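Counter Service and Small Bakeries > Packing and Presentation
Topic: One paper tray per donut, or one big tray with tongs?

jgaete
Started 01/06/2018

I'm setting up a donut table for a weekend counter and I can't decide how to hand them over. Option one is each donut in its own small cardboard tray with a liner. Option two is everything on one big serving tray and people get a napkin and tongs.

The paper trays look better to me and they're easier to carry away. But the liners are a pain. They come flat, and if you don't press the corners down they pop back up and the donut sits crooked. I bought a pack of 300 liners from Değirmenci and I'm already annoyed at them.

What are other people doing?
Javiera

salbarros
Replied

Tongs. We did individual trays for one season and quit. It's an extra thing to buy, an extra thing to store, and the trash can fills up twice as fast. A napkin does the same job.

If you're selling more than one donut per person, a small tray doesn't help anyway. They want a box.

griet_h
Replied

I'd go the other way. Tongs wreck icing, especially a thick glaze. You get two dents in the top and the next person in line doesn't want that one. With a paper tray you touch the donut once, by the sides, and then you're holding cardboard.

For the liners, crease them over the edge of the table before you put them in. Do a stack at a time. Takes me 5 minutes before opening and then I don't think about it.

Which size did you get? The Değirmenci ones come in two and the bigger one is too big for the usual square tray.

jgaete
Replied

The smaller one, with the red smiley faces. I think they fit all right, it's only the corners.

I've been trying the table with the papers in the middle and the big trays on either side, so I can work from one and still have somewhere to put the filled ones. Brown tray stays on my customer's left and the dark ones are what I carry from.

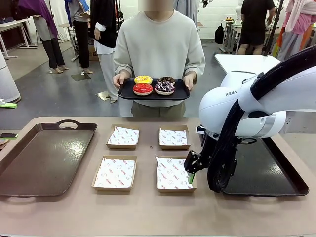
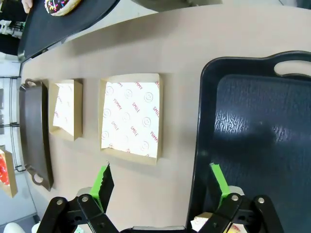
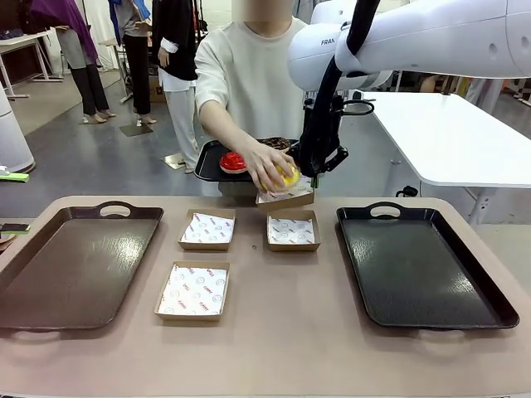 reinhold.m
Replied

Layout is sensible. I'd keep the papers in the middle where you have them. Two things.

First, carrying the tray one-handed while you place with the other hand. You do that in your last picture. It works while the tray is light. With a full tray you will tip it. Set the tray down on the table, place from there, pick it up again when it's empty.

Second, pick the paper tray up or leave it down, but do it the same way each time. Holding the tray, the paper and the donut all at once is how I dropped an order of long johns on a customer's shoes in April.

salbarros
Replied

Agree with Reinhold about the one-handed carry. Still don't see what the little trays are for. You've got a tray, you put the donuts on it, the customer takes one.

Cost it out. I was paying 21 cents for a tray and liner together. On a busy day we sold 390 donuts. That's real money for something that gets thrown out by the door.

griet_h
Replied

21 cents is high. Were you buying them at the cash and carry? By the case they're a lot less. Also you're selling plain and cinnamon sugar, Salvador. Nothing sticks to your napkins. Javiera's have icing on them, and I see one with drizzle. Put that in a napkin and the customer eats paper.

salbarros
Replied

We do a chocolate glaze too. People manage.

judite_prata
Replied

I run the counter at Culon and we use both. Single donuts go in the paper trays, anything over that goes in a closed box. The tongs stay behind the counter for staff.

A few things on the setup, Javiera:

Line the papers before you bring out any donuts. Lining with icing on your fingers puts fingerprints all over the white.

Smallest gap you can manage between the papers and the tray you're working from. You have a long table, which is nice, but don't use all of it.

Mix the colors on the tray. Your first picture has a good spread with the yellow, the chocolate, the red and the purple. People point at a color, they don't read the sign.

Trays with handle cutouts are fine but check the rim. We had some Skollmont ones with a rim so high you couldn't slide a hand under a donut at the edge. The Tralteck ones are lower. They scratch faster, though.

jgaete
Replied

Thanks Judite, that helps. Lining first makes sense. I was doing them as I went and that's probably why the corners annoyed me so much.

Salvador, I hear you on the cost. I'll price them by the case before I reorder. If it's still close to what you paid I'll do napkins for the plain ones and keep the paper for the iced ones.

Does anyone wipe their dark trays with something that doesn't leave streaks? Mine show everything.

reinhold.m
Replied

Hot water with a bit of white vinegar, then a dry cotton cloth. No paper towels, they leave lint on black plastic. And don't stack them damp.

griet_h
Replied

Seconding the vinegar. If the inside is textured, use a soft brush first or the sugar stays down in it.

salbarros
Replied

Dish soap. Same as everything else in the sink.

Let us know what the case price is. I might try them again for the glazed if it's under half of what I paid.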